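Home Kitchen Laundry Storage Repairs

Keeping Citrus Fresh and Using All of It
By Johanna Wyss
June 16, 2021
2 min read

Oranges bought by the bag are cheaper than singles, but a bag lasts only if you store it properly. Most of what follows works for lemons and grapefruit too.

Buying
Pick fruit that feels heavy for its size. A light orange has usually dried out inside. Color tells you very little, and a patch of green on the skin does no harm. Press near the stem end and put back anything soft.

Storing
Take the fruit out of the plastic bag as soon as you get home. Trapped moisture is what starts mold. If you plan to eat the oranges within 7 days, leave them out in a single layer away from the stove. For longer storage, put them in the crisper drawer, loose or in a mesh bag, and check them when you put the groceries away. One moldy orange should go straight out. Wipe down the ones that touched it and eat those first.

Don't wash citrus until you need it. When you do, use cool water and a vegetable brush, then dry with a towel. Waxed fruit zests better after a quick scrub under warm water.

Zest before you juice
It is very hard to grate a squeezed half. Zest the whole fruit first, stopping when you see white, and freeze what you don't need in a small jar. Yu-ting Chuang wrote in last April to say she presses hers into sugar – the zest of one orange to 100 grams – and keeps it in the fridge for baking.

Getting more juice
Let cold fruit come to room temperature and roll it on the counter under your palm before cutting. Freeze extra juice in an ice cube tray, then move the cubes to a bag and label it.

Drying slices
Cut thin rounds, pat them dry and lay them on a rack over a baking sheet. Set the oven to 200°F and turn the slices every hour until they no longer feel sticky. Thick slices take much longer – keep them even.

Peels
Simmer a few strips in a pan of water to clear a fish smell. Keep an eye on the level and top it up. Peels can also go in the compost, chopped small so they break down faster.

Serving
A whole orange on a plain dark plate is enough for a small table. Put out a knife and a bowl for the peel.

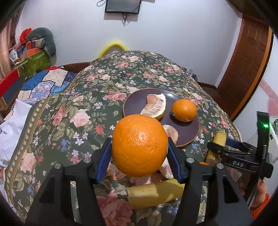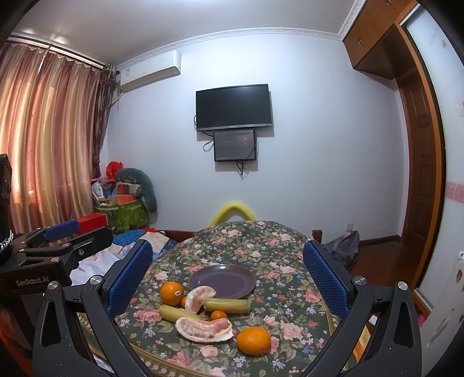 First, a large orange; second, an empty plate on a rose-print tablecloth.

Contact | © 2021 Plelex Home Tips | Back to top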